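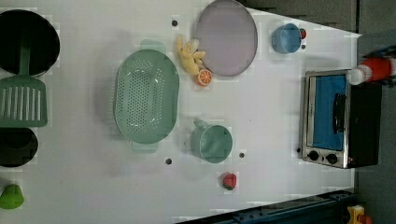 Fig. 1. Overhead view of the table, toy kitchen set, used for the perception tests.

Drustano: finding and planning picks on a cluttered table
Project report, Zoi Stergiou

What we set out to do

Take one overhead picture, find the objects, pick an order to clear them, hand a list of grasp poses to the arm controller. No depth for the first half of the project, colour only. Depth came in October and changed quite a lot, see further down.

Code is split in two. Cakero does segmentation and labels, Grarner does the planning. They talk over a small message queue that I wrote twice (first version dropped messages when the planner was slow).

Perception

Labelled 1312 images by hand. Threw out 194 for blur or wrong exposure, leaving 1118 for training. Separate 300 for testing, never touched until the end.

Strong colours on the white table were easy. Banana, strawberry, orange slice, all found early on and stayed found. The pale lavender plate was the worst, the mask kept leaking out into the tabletop. Fixed mostly by adding brightness changes in training, and a bit by lowering the exposure.

Colander and pitcher are both mint green. When they sit close the network wants to join them into one thing. Added a boundary loss which helped. The holes in the colander also gave trouble, older masks came out like a sieve and the grasp point then landed in a gap. Now we fill any hole in a mask below a set area before passing it on.

The table has small dark holes in it as well. Cakero called them objects for weeks. Tried a size filter, but it also removed bits of real things that were half hidden, like the small red item behind the cup in Fig. 1. In the end I made a fixed mask of the table holes and subtract that. Not elegant. Breaks if the camera mount gets knocked, so there is a recalibration script (run it first!!).

Planning

Grarner scores each object on free space round it and mask confidence, best goes first. Anything touching the image border gets a penalty, e.g. the two black pots on the left, becuase the centre of a cut mask is in the wrong place.

The cup on its side needed its own rule. Default grasp assumes upright, so the planner now compares the long and short axis of the mask and turns the wrist to match. The spatula leaning on the pot is still unsolved. Colour only gives one flat shape and the height is wrong at the handle end. Depth fixes the height but not the question of wether moving the spatula drags the pot.

Still to do

Replanning after every pick, at the moment it replans after 3. Move settings out of the code into one config file. Port the queue to the Tsakiris controller, half done, branch is in the repo but the tests dont pass yet.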